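Jevthorpe hall gets its cup rack, and only one meeting was needed

24/08/2019

The long-running matter of where to dry the cups at Jevthorpe village hall has been settled, to the relief of everyone who has ever found a damp tea towel in the second drawer.

Hall users voted by 10 to 9 to buy a small wire drying rack in place of the old draining tray, which had served since the kitchen was refitted and had begun to smell of it. The debate lasted longer than the item on the new roof.

Daichi Furukawa, who runs the Humus gardening club and put the proposal forward, said his members got through more tea than any other group in the building and were tired of drinking it from cups with a puddle in the bottom.

"We dig all morning, we come in, we want a cup," he said. "I don't think that's a radical position." 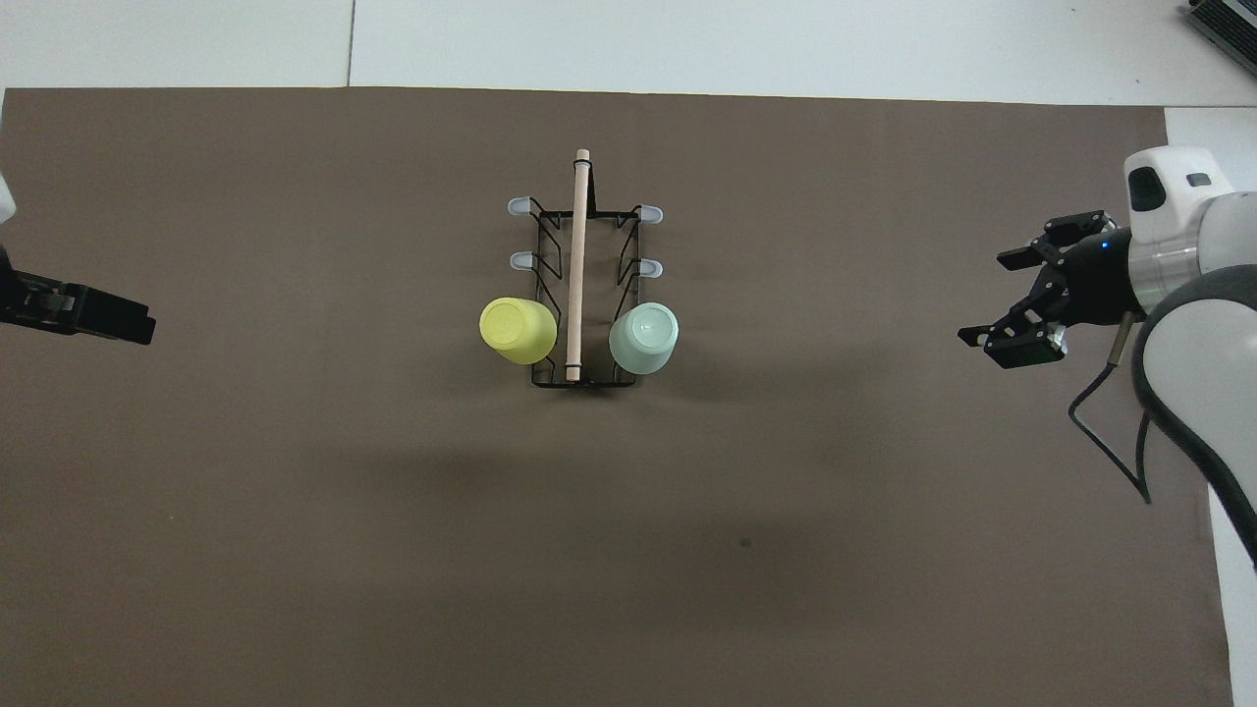 The black wire rack on its dark brown mat, with two plastic cups near the bottom, one on either side of the dowel.

The rack has four rubber-tipped prongs, two to a side, with a wooden dowel running down the middle. Opponents pointed out that the gardening club alone has seven members. Supporters replied that they do not all finish at once.

Mrs Gavrilă, who voted against, said she had nothing against the rack itself but felt that a towel had been good enough for her mother. She has asked for the old tray to be kept in the cupboard until December, in case people come to their senses.

Colour proved a further difficulty. The hall's plastic cups come in several shades, and the Ciletti dance class has laid claim to the mint-green ones. The gardeners say they will drink out of anything.

Money for the rack came from the summer fete, which raised £526. The rest will go towards the roof, where the discussion is expected to be brief.

Users are asked to rinse cups before hanging them up and to leave the mat where it is.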